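Clorneo – Textile Handling Project
Progress report to the Nivdale fund, second reporting period
12th October

1. Summary

The folding work continued during this period, but we lost part of the planned test time to a fault in the grip force control. There were no injuries. The arm is in use again with a lower force limit, and we ask the fund to accept a later date for one deliverable.

2. What went wrong

The fault came up during the sleeve fold. Our control program, Fero, closes the fingers, waits for a signal that cloth is held, and then lifts. In 7 runs the signal did not arrive and the fingers kept pressing down toward the table. In 3 of these the joint torque limit stopped the arm by itself. In the others the operator used the emergency stop.

In two of the stopped runs the arm did not release the garment after the restart. It tried to finish the old movement with the cloth still between the fingers. We consider this the more serious problem, as a person may already be reaching for the garment at that moment.

3. The work at hand

All folding trials use garments laid on the table without fixing. Zippers and double layers are included on purpose, since the flat samples from the first period were too easy.

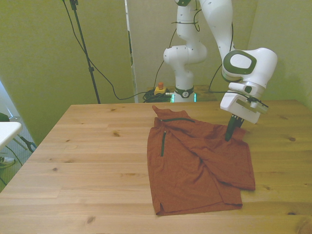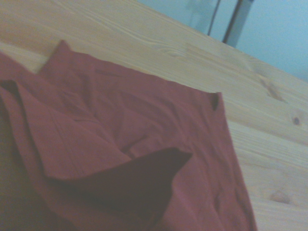
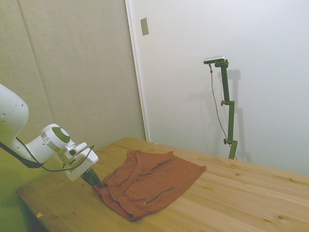

Lei, our partner for the safety review, read the draft of this section and replied that the force limit alone would not satisfy them. In their opinion the restart is the real hazard, and they wrote that "a stopped arm must forget what it was doing." They asked us to show a restart with cloth in the fingers before any longer trial is planned. We agree with this request.

4. Cause

The log holds 1,460 grip attempts. All failed signals happened where the fingers met more than one layer of cloth. The threshold in Fero was set with a single layer, and a thicker fold gave a reading the program took for the table. The restart problem is a separate error: the list of movements was not cleared after a stop.

5. Actions taken

The downward force limit was reduced. The list of movements is now cleared at each stop, and the operator must confirm an open gripper before the arm moves again. Hands stay off the table until this confirmation is given – this rule is now in the written instructions.

The threshold for thick folds is not solved yet. We have one candidate setting, but it sometimes reports cloth when the fingers are empty.

6. Effect on the plan

The restart demonstration for Lei will be held in November. The long trial moves behind it. No additional money is requested. We will send the corrected schedule together with the result of the demonstration.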